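Wrote up the house rules we use at Warnance for hand-held gripper recording in people's homes. Putting them here in short posts, same order as the sheet.

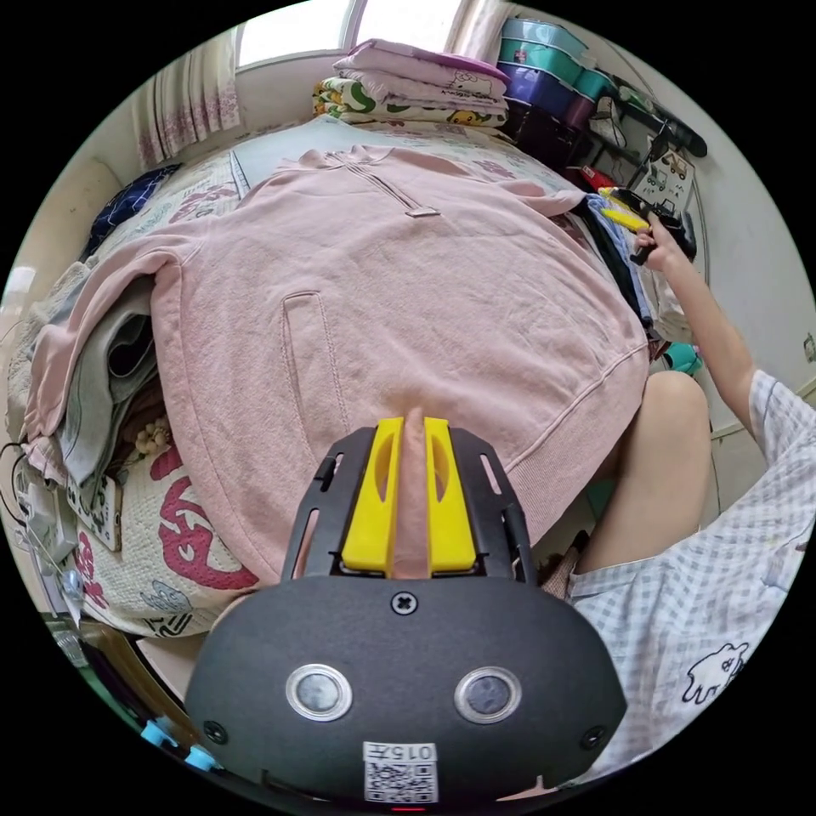 1/ One task per recording. If you're folding clothes, fold clothes. If you stop to tidy the shelf, end the recording and start a new one.

2/ Read the number on the gripper label out loud before you start and write it on the log. In July we had 52 recordings filed under the wrong unit and had to pull every one of them.

3/ Wipe both sensor windows at the start of each session and again after a break. Dry cloth only. Fingerprints are the most common fault we see in review.

4/ Lay the garment out flat before the first grasp. Zippers closed, hood and sleeves where the gripper can reach them. Don't fix it by hand halfway through - if it bunches up, record it bunched up.

5/ Keep your free hand clear of the gripper fingers while they're moving. This one was a suggestion in the old sheet. It's a rule now.

6/ Mail, school papers, medicine and family photos go in a drawer first. Ask the person who lives there, and do it before the gripper is switched on.

7/ Failed grasps stay in. Mark them as failed and keep going. We took in 3252 recordings last round and kept 3000. Of the ones we dropped, 200 had been trimmed by the operator to hide a miss.

8/ The Postolia checklist allows two people working on the same bed. Ours does too, but each keeps a separate log and a separate pile.

9/ Still open: how long a session should run before a required break. Yeh uses a fixed timer, we leave it to the operator. If your group has a written rule on this I'd like to read it.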